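Regional Manufacturing and the Question of Supply
Thursday, August 13, 2020

The events of the past several months have prompted renewed interest in where goods are made and how far they travel before they reach the customer. In my previous post I considered the position of food processors. The present post turns to the smaller component suppliers, whose circumstances have received less attention and whose difficulties are, in my view, of longer standing.

Suppliers of this kind rarely sell to the public. Their customers are other firms, and their products disappear into pumps, gates, cabinets and irrigation lines. Trolside is a reasonable case in point. It employs 60 people on an industrial estate outside Pusden and has, for most of its history, depended on a handful of purchasers for the greater part of its revenue. When two of those purchasers deferred their orders in autumn, the firm was obliged to reconsider its entire programme for the year.

The first lesson concerns inventory. For more than a decade, managers were encouraged to hold as little stock as possible, and the practice served them well while freight remained predictable. A part that once arrived in 10 days may now be delayed without explanation, and an assembly worth a considerable sum may sit incomplete for want of it. Several firms have begun to rebuild their reserves. The cost of doing so is substantial — warehouse space must be leased, and capital is tied up that might otherwise be spent on training or equipment.
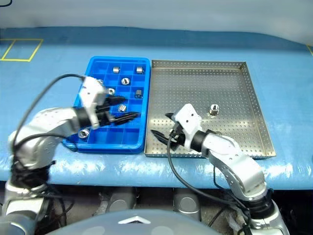 The second lesson concerns minimum order quantities. Lozano, a distributor with which many local workshops deal, raised its threshold on certain lines from 400 units to 2,000 earlier this year. A large purchaser will scarcely notice the change. A workshop with modest turnover must either commit to several years' supply or look elsewhere, and the alternatives are few. Joint purchasing has been proposed on more than one occasion. It requires a degree of candour between competitors that has not, historically, been a feature of the district.

There is also the matter of skills. Apprenticeship numbers were falling well before the present disruption, and the interruption to classroom instruction has delayed a further intake. Tritel has undertaken to keep its existing apprentices on full hours until their studies resume, a commitment that deserves recognition. Smaller employers are not always able to offer the same assurance, and it would be unfair to criticise them for it.

Public procurement is frequently put forward as a remedy. Councils and utilities could favour local suppliers to a greater extent than they do, although the present tender documents are written with larger organisations in mind and the insurance requirements alone discourage many applicants. A simplified process for contracts of lower value would be a sensible beginning. I intend to examine the existing rules in more detail in September, once the revised guidelines have been released for comment.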